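Subject: Re: [cell-users] Touch-off height drifting between sessions on bench arm
List: cell-users, Irnatport shared workshop
Sent: July, 16:40

Replying below the quoted part. Sorry for the length, but the question comes up often enough that I would like the full procedure in the archive.

> We took over the second bench cell last month. Same arm as yours, same
> straight probe-type tool, same blue perforated table. Our trouble is
> height. We teach the touch point on top of a block, run the row, and
> everything is fine. Next session the tool either stops short of the
> block or presses on it hard enough to trip the force limit. We re-teach,
> and it is fine again until the next power cycle.
>
> We have swapped the tool and re-run the arm's own joint calibration.
> No change. Is the work board meant to be bolted down? Ours is just
> resting on the table. And do you use one block as the reference or
> all of them?
>
> Controller is the Meleck, with the Flinov teach software on top.

Your symptoms don't point at the joints. A joint offset gives an error that changes with reach, so the near end of the row would differ from the far end. You say the whole row is out by the same amount. That leaves the tool length, the coupling, or the plane the board is sitting on. I would check them in the order below and resist re-teaching anything until all of it is done. Re-teaching hides the fault and you lose the old value.

1. Coupling and clamp

Power off at the isolator, arm parked and supported. Slacken the clamp at the coupling, push the tool fully home against its shoulder, and tighten again. Mark a line across tool and coupling with a paint pen. If the line has moved by the next session, the clamp is your fault and you can stop reading. On our cell the clamp screw had been replaced with one slightly too long, which bottomed out before the clamp closed. It felt tight on the key and held nothing. We fitted the correct screw from the Gajdoš spares kit and the drift dropped by more than half.

Don't use thread lock on this screw. It comes out too often.

2. Tool length in the controller

The Meleck keeps two copies of the tool table, one working and one stored. Flinov writes to the working copy only. Unless you commit it, a power cycle brings back whatever was stored, possibly from the previous users of the cell. This matches your "fine until the next power cycle" so closely that I would look at it straight after the clamp.

Open the tool page, note the working length, restart, and read it again. If the figure changes, type in the correct one and commit from the controller menu. The save button in Flinov saves the project file and leaves the stored table alone. The manual does say this, in the appendix on backups.

3. The board

Ours is not bolted either. It doesn't need to be for touch work, but it does need to sit flat. Take it off, brush the table, and run a straight edge over the area where it goes. Look for swarf round the holes, for a bolt head standing proud, and for a step at the seam between table panels. We had a step at the seam. Loosening the panel bolts, pressing both panels down and tightening them again in a cross pattern took it out.

Wood moves with the weather. A board made of glued strips can cup over a damp week, so check it for rock by pressing on opposite corners. If it rocks, turn it over and try again before you reach for shims. Shims get lost and then somebody else has your problem.

4. Reference block

One block only, and always the same one. We use the red cylinder at the left-hand end of the row. Its top is smooth, and several of the others have textured tops, where the tip can land on a high spot or a low one depending on a small sideways error. The yellow heart and the green star are the worst for that. They are fine as targets once the height is known, but no good for setting it.

Put the row together with the blocks closed up so that none of them can slide away under the tip, and keep any spares well back towards the far edge of the board. Bring the tool down over the cylinder in slow jog, with the final approach in the smallest step. Stop at first contact. 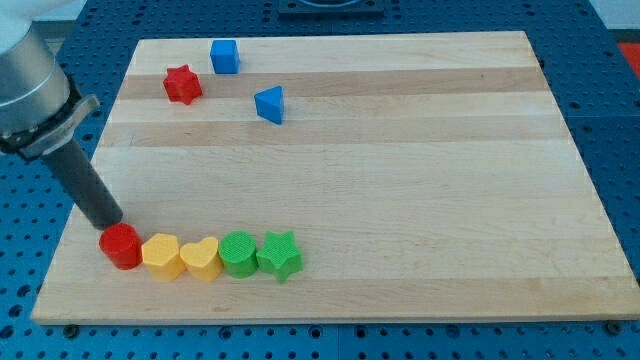 5. Recording the value

At contact, write down the height from the controller page. Flinov rounds what it displays. Back off, come down again and repeat until two readings in a row agree. Then commit, restart, and do one more touch without changing anything. If the last reading agrees with the pair, the cell is set.

Our log has the raw encoder count as well as the height, which helps when someone has changed the units. The current entry for the vertical axis is 3,748 counts at contact. Yours will be different, so please don't copy it. What matters is that it stays put. Before the clamp and the table were sorted out, our entries wandered by as much as 164 counts between sessions. The last 4 sessions have all agreed to within 2.

6. Force limit

Leave it where it is. I can see from the shared settings page that someone has raised the limit on your cell since the trips began. Please put it back to the default before doing any of the above. The trip was doing its job, and with the limit raised a bad height will bend the tool or mark the board before the arm stops. If the tool has been pressed hard already, roll it on a flat surface and look for light under it. A bent tool gives a height that depends on wrist rotation, and no amount of committing tables will cure that.

On the other points in your message. Swapping the tool was reasonable, but it means the stored length is now suspect even if it was right before, so step 2 applies whatever you find in step 1. Running the joint calibration did no harm, although you should check that your home position still lands on its mark. Ours needed the base offset entered again afterwards.

If all six steps come out clean and it still drifts, send the list the two tool table readings from before and after a restart, along with the encoder count at contact from each. Please send figures from the controller page and leave out the Flinov screenshots, as the rounding makes them useless for this.

The spare clamp screws are in the drawer under the controller, in the bag marked Gajdoš. Take one and write it on the sheet.

--
cell-users mailing list
To leave the list, send a blank message with "unsubscribe" in the subject line.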